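**셀리든(Selidden) 영상자료관** · 2026년 10월 16일

셀리든 영상자료관은 장편 극영화 〈거네스(Gurness)〉의 복원판 블루레이 출시와 관련하여 아래와 같이 안내드립니다. 사양, 상영, 구입 및 교환 절차를 이어지는 글에 나누어 게시합니다.

---

〈거네스〉는 항구 도시의 해상보험 조사원이 침몰 화물선의 서류를 추적하는 과정을 다룬 흑백 범죄극입니다. 개봉 당시에는 필름 누아르로 홍보되었으나, 본관은 부두 노동자의 고용 관행을 다룬 사회극의 성격이 더 강한 작품으로 보고 해설 책자에도 이러한 관점을 반영하였습니다.

---

본편 상영 시간은 100분입니다. 그동안 텔레비전 방영본으로 알려진 판본에는 부두 사무소의 청문 장면과 결말부의 선상 대화가 빠져 있었습니다. 이번 판본은 두 장면을 모두 수록하고 있으며, 장면 순서는 개봉 당시의 편집 대본을 기준으로 하였습니다.

---

복원의 주된 원본은 본관이 소장한 마스터 포지티브입니다. 넷째 권은 수축이 심하여 플러브스테드(Fluvstead) 시민극장에서 기탁한 상영용 프린트로 대체하였습니다. 해당 구간은 다른 권에 비해 입자가 거칠고 명암 대비가 높습니다. 감상에 참고하여 주시기 바랍니다.
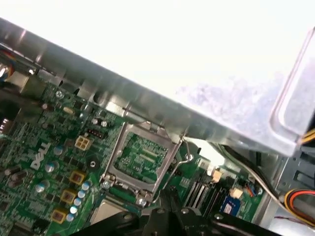 화면의 긁힘과 먼지는 프레임 단위로 제거하였으나, 원래 촬영 단계에서 생긴 렌즈 반사와 초점 이동은 그대로 두었습니다. 야간 부두 장면의 어두운 계조에 관하여 사전 시사에서 밝기를 높여 달라는 의견이 있었습니다. 검토 결과 당시 현상 지시서의 농도를 따르기로 하였습니다.

---

음향은 광학 사운드트랙에서 새로 추출한 모노 한 종류만 제공합니다. 입체음향 재편집본은 제작하지 않았습니다. 배경의 미세한 잡음은 대사의 질감을 해치지 않는 범위에서만 줄였으며, 창고 추격 장면의 음량 변화는 원본에 있는 것입니다.

---

제품은 디스크 2장으로 구성됩니다.

- 첫째 디스크: 본편, 음성 해설, 한국어 및 영어 자막
- 둘째 디스크: 텔레비전 방영본, 예고편, 촬영지 기록 영상, 의상 및 미술 스케치 모음

청각장애인용 한국어 자막은 첫째 디스크의 설정 메뉴에서 선택하실 수 있습니다.

---

해설 책자에는 작품론, 복원 보고서, 개봉 당시의 신문 평 발췌를 실었습니다. 신문 평은 당시 표기를 유지하였고, 오늘날의 기준에서 부적절한 표현에는 편집자 주를 달았습니다. 책자의 본문은 한국어이며 영문 요약이 함께 수록됩니다.

---

관람 등급은 15세 이상 관람가입니다. 방영본과 복원판의 등급은 동일합니다.

---

발매와 유통은 서두(Surdu) 미디어에서 담당합니다. 초판에는 개봉 포스터를 축소한 인쇄물이 동봉되며, 재판부터는 포함되지 않습니다. 디스크의 내용과 책자는 초판과 재판이 같습니다. 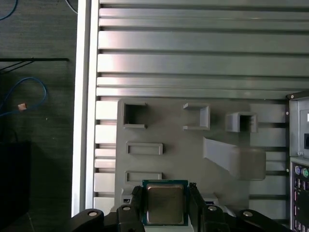
출시를 기념한 상영회는 플러브스테드 시민극장에서 열립니다. 좌석은 479석이며 전석 지정제로 운영합니다. 예매는 극장 누리집에서만 받고, 잔여석이 있는 경우에 한하여 당일 매표소에서 판매합니다. 상영 시작 이후에는 입장이 제한됩니다.

---

상영회에서는 블루레이와 동일한 복원본을 디지털 상영용 파일로 상영합니다. 필름 상영 여부를 문의하신 분이 많았습니다만, 남아 있는 프린트의 상태를 고려하여 이번에는 필름을 영사하지 않습니다. 휠체어석과 동반인석은 극장에 전화로 신청하여 주십시오.

---

본관 회원은 자료실 창구에서 회원가로 제품을 구입하실 수 있습니다. 구입 시 회원증을 제시하여 주시고, 대리 구입의 경우 위임 내용을 적은 서면을 함께 제출하여 주십시오. 우편 판매는 서두 미디어의 온라인 상점을 이용하시기 바랍니다.

---

재생 불량이나 인쇄 오류가 있는 제품은 구입처에서 교환해 드립니다. 앞서 말씀드린 넷째 권의 화질 차이와 창고 장면의 음량 변화는 교환 사유에 해당하지 않습니다.

---

도서관과 학교 등 기관의 공공 상영에는 별도의 이용 허락이 필요합니다. 가정용 디스크로는 공공 상영을 하실 수 없습니다. 신청서 양식은 본관 누리집의 ‘자료 이용’ 항목에 있으며, 상영 장소와 예정일, 예상 관객 수를 기재하여 제출하시면 됩니다.

---

정정합니다. 앞서 배포한 보도자료에 화면비가 와이드스크린으로 표기되었으나, 〈거네스〉는 표준 화면비로 촬영된 작품이며 제품에도 표준 화면비로 수록되어 있습니다. 보도자료를 인용하신 매체에서는 해당 부분을 수정하여 주시기 바랍니다.

---

이 작품의 촬영 현장 사진, 대본, 홍보물을 보관하고 계신 분은 본관 수집 담당 부서로 연락하여 주십시오. 기증뿐 아니라 디지털 복제를 위한 단기 대여도 가능합니다. 문의는 누리집의 문의 양식으로 접수합니다.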